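Tuesday, July 18, 2023

Day two of the Great Sort-Out and I have a paper cut on my thumb, a bruise on my shin and a flask of tea that went cold while I was looking for somewhere to put it down. We're supposed to be out of the Plurnmont room and into the new place at Elville by the end of the month, and I said (in January, when it all seemed years off!) that I'd see to the kitchen end. So the kitchen end is mine, and I have only myself to blame.

I got in early, before it got hot, and started with the high cupboards to get the ladder bit over with. Tea towels, mostly. We own so many tea towels. There's a whole stack with a map of Elville on them, never used, still with the creases in from the packet, and I did think about keeping one back for home but put them all in the box like a good girl. Then the mugs, which took ages, because every time I wrapped one I remembered a story about it and had to stop and tell it to the room. The chipped green one went in the bin. I'd been wanting to do that for years and it felt marvellous.

The jumble drawer had 18 keys in it. Eighteen! I laid them out on the windowsill and tried each one in every lock I could find, including the window locks, and three of them fit something. The rest are in an envelope marked KEYS, UNKNOWN, and I expect that envelope will go to Elville and live in a drawer there until we move again. Also in there: a tape measure, a birthday candle shaped like a 7, elastic bands that snapped as soon as I looked at them, and the warranty for a kettle we haven't had since before the carpet was changed.

Lunch was a cheese sandwich on the back step, with the door propped open so I could hear the phone. It didn't ring. I had a nice sit, though, and the swifts were going round and round over the car park, screaming their heads off.

After lunch, the grey cabinet. I'd been putting it off as it's the one that gets everything dumped on it. The rubbish had been going in a brown cardboard box on the floor to the left of it, wrappers and bits of paper all crumpled up together, and the box is one of those stout removals ones with printing on the front, much too good for rubbish if you ask me, but I wasn't going to tip it all out to make the point. I had the bottom drawer pulled right out. Two squashed cans on the top, one red and white and the other silver with blue on it, and that little cream bowl sitting at the back, the one I always end up using for teabags. I wrote a quick line to the moving thread and put the kettle on.

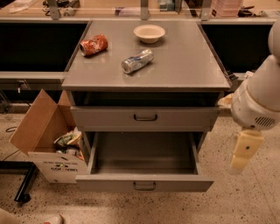
The thread came back before the kettle boiled, wanting to know whether the cabinet was going to Elville at all, as it had been measured up for the alcove there and might be a whisker too wide, and please could I not promise it to anybody until that was settled, and had I remembered that cans go in the metal recycling and not in with the paper. Yes, I had remembered! I wrote back a thumbs up and then a second, slightly crosser message, which I deleted.

So then of course I had to measure the thing. I made it 70 centimetres across the top with the tape from the jumble drawer, and then I did it again from the other side in case the tape was fibbing, and got the same. The alcove measurement is written down on a piece of paper that somebody has, somewhere. I've asked for it. I'd be sorry to leave the cabinet behind, I must say. The top wants a good polish, it's all smudges, but the drawers are deep and you can get a full-size baking tray in the bottom one if you go in at a slant. You don't get that with the flat-pack sort.

If it does go, I'm planning to put the tea things in the top drawer and the tins and trays below, and leave the gap above them for the first-aid box, where people can get at it without rummaging. If it doesn't go, I shall sulk.

The quote from Holovko came through at four. It's £259 for the van and two people for a morning, and Vellurier wanted more for the van on its own, so I think that's that decided. I've said yes provisionally and asked whether they take the boxes away again at the other end. I've also got to ring about the fridge, which has to be emptied the night before and stood upright all the way, and I can't do that until I know what day it is we're going. Round and round, like the swifts.

Got home at six with my hair full of dust and had a bath. Beans on toast. My back is complaining.

Tomorrow: labels (the sticky ones, not the tie-on ones, they come off), more newspaper, a new sponge, milk. Look under the sink with a torch. And find out who's got that piece of paper.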